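The first thing Dragica Trajkovski shows me when I turn up at Zirngate isn't the robot, it's a spreadsheet. She's been planning the equipment budget for the Lesstead farm shops since June, and she has opinions about every line of it.

"Everyone asks what the robot costs," she says, pouring me a very strong coffee. "I want to know what the hands cost. The hands are what you'll be buying again!"

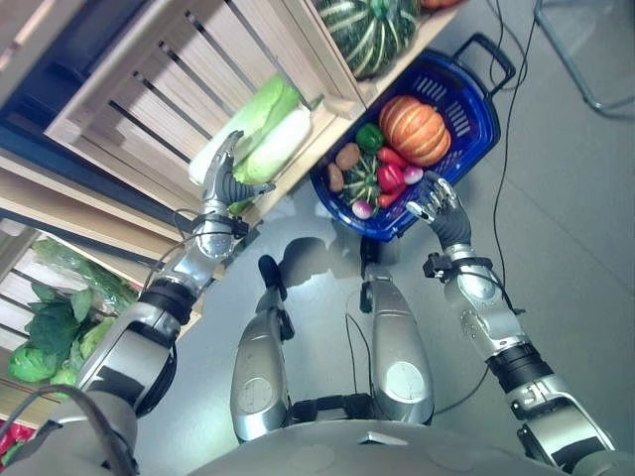

The robot reaching into the crates

She has a point, I think. The plan is for a humanoid that can pick customers' orders from ordinary wooden crates, and vegetables are an awkward lot. A pepper is smooth, a pumpkin is heavy and a napa cabbage is all crinkles. Dragica had three kinds of hand on her shortlist and dropped the cheapest after one morning.

"It was a lovely price," she sighs. "But it was one big claw, and I kept thinking about the lettuces."

So fingers it is, and fingers mean spares. She has put £800 aside for fingertips and wrist straps in the first year, and another 120 hours of staff time for setting up and general fiddling. That second figure was a fight. Her colleagues at Olline, who run the online orders, wanted it halved, and she wouldn't budge.

I ask what she forgot the first time round, and she laughs – cables, of course. "I'd budgeted for a robot and a charger. Then you need power where the shelves are, and somewhere for all the leads to go, and a proper cover so people don't trip. I went back and added 6 metres of floor trunking to every single bay." 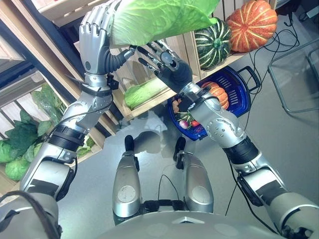

Both hands up for a cabbage leaf, with the crates behind.

Leaves are her favourite test for a supplier. Anyone can bring a demo with a tin of beans, she reckons, so she sends them a list of 153 produce lines and asks which ones they'd rather skip. The quote from Lü came back with the leafy things marked in yellow and a note saying "let's talk", and she liked that a lot more than the glossy brochures.

Would she buy or lease? Lease, for now. She'd like the service visits written into the contract and the hands priced separately, so that a worn finger doesn't turn into an argument over the whole machine. She's also keeping the wooden crates and the plain blue baskets – new shelving would have eaten a good chunk of the money, and she'd sooner spend it on training the shop staff.

"Ask me again when I've had the first repair bill," she says, and goes back to her spreadsheet.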